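Print this page
E-mail this page

Progress Report: Kitchen Corner, Lu House
July 23, 2019
Submitted to the Jullow Fund

We're delighted with how far the kitchen corner has come since our last report in April! At that point we had a bare room and a delivery date. Now we have a working counter, a tiled wall that everyone wants to touch, and enough kitchenware to start running the play-and-cook sessions your grant was meant to pay for.

The fund awarded us $3000 for the fit-out. The counter and tiling were the big items, and both are finished. We spent $300 on small things for the countertop – boards, bowls, plates, canisters with lids – and we're really pleased with how well the pale green and teal pieces go with the tile.

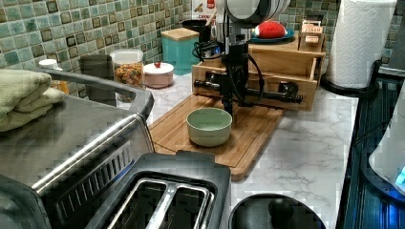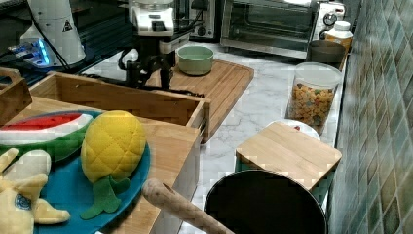
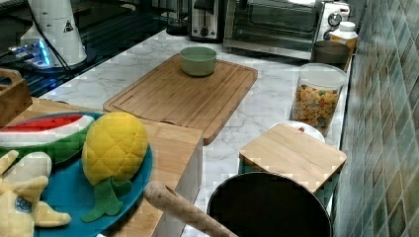
The bamboo cutting board and the pale green bowl on the counter, in all three pictures.

Report and pictures: Celtska

The big cutting board has turned into the heart of the whole corner. It has a groove along the edge, it's wide enough for a child and a grown-up to share, and we like it set at an angle with the bowl on it so that people can reach in from more than one side. The canister of colorful cereal pieces is for scooping and sorting, and it's a huge hit already.

The plush foods arrived too. The watermelon slice and the pineapple are both lovely (the quilting on the pineapple is wonderful), and they let the youngest children "serve" a plate while the older ones get on with real food. The toaster oven is in place at the back of the counter for the adult-led part of each session.

We held 2 trial sessions, and both filled up. Families asked for more time at the counter, so we're making the regular sessions longer.

Still to do:

Labels for the canisters, with large print
A second set of plush foods – Poledent has quoted us a price and we expect to order soon
A low shelf, so the bowls and plates can be put away by the children themselves

We would love to show you the corner in use. Any session is fine, and you're very welcome to stay and cook with us.

Print | E-mail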